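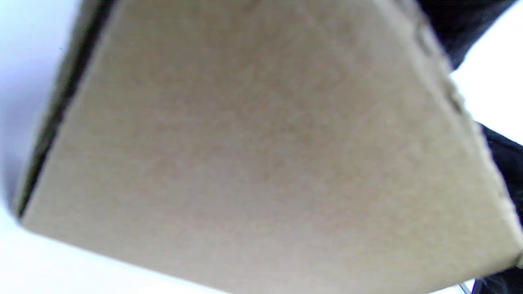 Several readers at the Luvholm library wrote to us that the second story in the collection ends too early, and one asked if the translator had left out a page. The page is not missing. We checked it against the original, and the ending stays as it is, but we have added a short note for it at the back of the book.

## Progress since March

The translation of *Braltdale* is now complete in first draft, 366 pages. Of these, the first nine stories are also edited. The long last story, where the dead ferryman tells his own life, is still difficult. His dialect has no equal in English, and we tried two solutions before we chose plain, slightly old speech.

## Readers and sales

The earlier volume, *Sepp*, has sold 1,076 copies from a printing of 1,588. This is a little under our plan. Reviews were kind to the stories and less kind to the introduction, so the new introduction will be shorter.

## Money

The translation part of your grant is spent. The printing part is not touched. The printer in Skendham has raised the price of paper, and we ask your permission to move the unused travel money to printing.

## Next

- finish editing the last story
- second proofreading
- cover text, to be sent to you for approval in June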